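The Wall Has Opinions

Marcus Calloway has been hanging wallpaper for 31 years, and for most of the middle stretch people paid him to take it down. He steamed, he scraped, he filled the holes. Then he painted everything the color of a mushroom and drove home. "I must have buried a thousand roses," he says, with no visible grief.

Now they want the roses back. Since June he has papered 19 rooms, and only one of them, a dentist's, was in anything you could call a quiet pattern. The rest had birds, vines, fruit, or flowers large enough to follow you to the bathroom.

How did we get here? My own theory is that people spent a long time inside with their mushroom walls and began to hate them. Calloway's theory is that everybody sold a house to everybody else, discovered they'd all bought the same one, and panicked. He also blames his nephew's phone.

The trade has been happy to help. Gotside, which used to make a sensible stripe for hallways, now leads its sample book with a peony the width of a steering wheel. Horobets does a swamp. I've stood in front of the swamp. It comes with herons and costs more than my first car, and I thought about it for most of a Wednesday.

Big flowers are old, of course. My grandmother's dining room in Jesham had brown dahlias on a mustard ground, and the adults ate facing the window. What's changed is where the stuff goes. It used to be kept to the rooms where company sat. These days it turns up in laundry rooms, stairwells, closets and places of work, with no particular regard for what else is going on there.

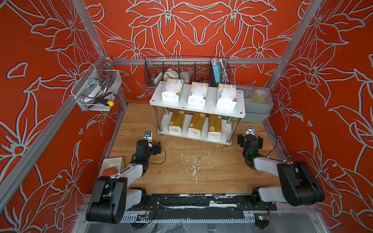
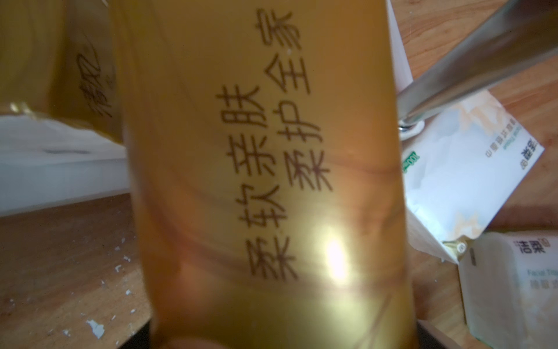

Orange-red lilies, and packaging that promises to be soft and skin-friendly.

Matching Is for Professionals

A big pattern has a big repeat, and a big repeat eats paper. Calloway explained this to me at my kitchen table with a pencil, and then again with a different pencil. If the flower comes around every 20 inches, each strip has to start at the same petal as its neighbor, and whatever you trim to get there goes in the trash. Customers measure the wall, buy exactly that much, and call him in tears from the last corner.

The last corner is where all the lies end up. No room is square. You start somewhere people look, work your way around, and finish behind the door, where half a lily meets two-thirds of a different lily and everyone agrees not to bring it up.

I did my own hall, against advice, in a Gradance print of enormous tulips. It took a weekend and most of another. One strip is upside down. I noticed on the Monday and have told guests it's a variety.

Calloway came by to look. He stood there a while with his hands in his pockets, and he ran a thumb down one seam, and he asked who I'd used for the ceiling. The ceiling is paint. I took this as praise until he was back in his van.

He quoted me for doing it over. He also mentioned, while I was reading the number, that he still has plenty of the mushroom.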